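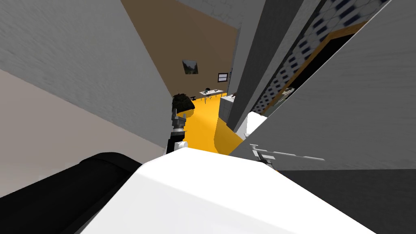

The Wevico Table

By the second hour of the craft fair, Frauke Brinkmann had sold one pincushion, and that was to her own sister, who had asked for change.

Her neighbor on the left sold soap. Her neighbor on the right, a large cheerful man named Lazarević, sold quilted covers for toasters, and he was cleaning up. People who had walked past Frauke's zipper pouches without slowing down would stop dead in front of a toaster cover with a rooster on it and say, "Oh, Gary, look."

"It's the roosters," Lazarević told her. "I used to do trout. Couldn't give them away."

Frauke had brought 100 pouches. She had cut, interfaced, lined and topstitched every one of them since June, on a Wevico machine that skipped stitches whenever the furnace came on. The linings matched. The zipper pulls matched the linings. Her husband had asked in August whether they might eat at the dining table again at some point, and she had told him after the fair, the way other people say after the war.

A woman picked up a blue one and turned it inside out.

"Did you make these?"

"Yes."

"All of them?"

"Yes."

"My daughter could make this," the woman said, and put it back still inside out.

"How old is your daughter?"

"Forty-six."

Frauke turned the pouch right side out and poked the corners with a chopstick. Lazarević sold two more roosters and went off to get a pretzel, asking her to watch his table. In the nine minutes he was gone she sold five toaster covers, one of them to the soap lady. She found she had a gift for it. She heard herself tell a man that the batting was "heirloom."

"You did what?" said Lazarević, looking into his cash box.

"They asked me things. I answered."

He chewed for a while. Then he picked up one of her pouches, a green one, and held it over his head.

"Folks," he called, in a voice that carried to the parking lot, "this lady only has 20 of these left!"

"I have 99," Frauke hissed.

"Put some under the table."

She put some under the table. A short line formed, with Gary in it.

At four they were packing up when Lazarević asked what she was doing for the spring fair. Frauke said she hadn't thought about it. She was folding his last rooster into tissue paper, and she was wondering how it would look with a zipper.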